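Gripper notebook, 8th January

Pad comparison on the hand-held units, clothes folding. Writing this up while it's fresh, because today was a good one and I have been grumbling in this notebook since June about slippery fingertips.

Two sets of pads on the bench: the smooth gray ones that came with the Nadico fingers, and the blue dotted ones from Zostach. Same finger arms, same screws, same handles. I wanted only the contact surface to change, so I left the spring setting alone all day, even when I was itching to touch it.

Short version for anyone skimming: the blue ones win, and by more than I expected. I did 75 pick attempts with each on the usual mix (T-shirts, a sweatshirt, jeans, one horrible silky scarf). Smooth pads dropped or missed 43. Blue pads dropped or missed 6. Six! Four of those were the scarf, and I don't think anything short of glue will hold that scarf.

Where the dots really earn their keep is the single-layer pinch. With the smooth pads I had to push down into the cloth and scoop up a fat wrinkle before closing, and then half the time I'd come away with the sheet as well. With the dots I can come in shallow, close, and the top layer bunches up between the tips by itself. It feels much closer to using a thumb and finger. I kept doing extra picks that I didn't log, just for the fun of it.

Setup for the folding runs was two hand-held grippers, one per hand, working on clothes laid out on a bed. A bed is a much better test than our table at Ornstead. The surface gives under the tips, the sheet wants to come along for the ride, and there is no hard stop to tell your wrist how deep you are. Dark ribbed hems are also the thing the wrist camera has struggled with most, so a black top was the obvious first garment.

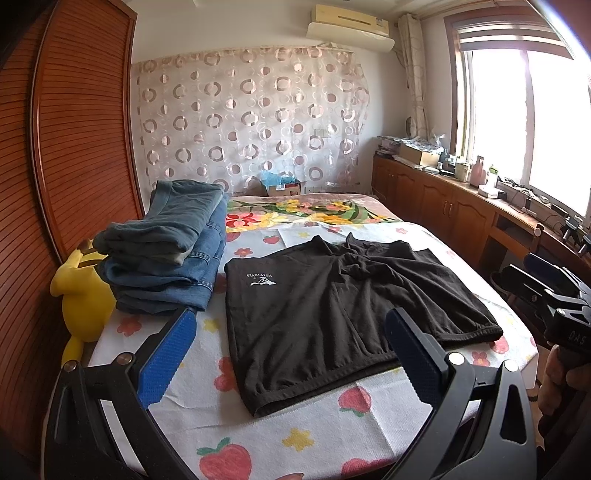

Do the dots leave marks on the fabric?

Only on the silky stuff, and they went away after a light shake. Cotton and denim showed nothing that I could find, even after holding a pinch hard for a slow count.

On to the camera. The wide view is great for keeping both fingertips and the whole garment in sight, and I would not give that up. The price is the bending toward the edges, where straight furniture goes curved and anything near the border gets stretched. Fine for a person watching, less fine for the tracker. The Lund calibration sheet takes most of it out, but I had the old file loaded for the first batch and had to rerun the correction afterwards. Note to self: check the file name before starting, every time.

Exposure is the other thing. Black cloth on a pale print next to a bright window is close to the worst case. On auto, the glass goes to white and takes the curtain edge with it. I don't care about the window, but I do care about seeing the folds in a black sleeve. Locked exposure with the brightness up two steps looked better on the small screen. Need to look at it on a proper monitor before I believe it.

Jeans: one pair at a time is easy with the blue pads. Waistband first, then hem. The thick seams actually seat nicely into the dots. Lifting a folded pair off a stack is still a pain, and I think that's finger opening and has nothing to do with the pads. The tips have to go in flat from the side, and the screw heads at the joint catch on the layer above. Would flush screws fit? The arm looks thick enough for a countersink. Will try it on the spare left finger – not on the good pair.

Wear: after 500 open-close cycles on the blue pads (empty, no cloth between them) the dots looked the same to me as on the unused spare. One corner had started to lift on the right-hand finger. I pressed it back with a dab of contact adhesive and it's sitting under a clamp tonight.

Still to do:
Repeat the 75 with the scarf left out, both pads.
Flush screws on the spare finger.
Lock exposure, redo the black top.
Ask Zostach if they sell the dotted sheet uncut, so we can make our own longer tips.

If anybody wants a go, the blue pair is in the top drawer with the small hex key. Please put the key back!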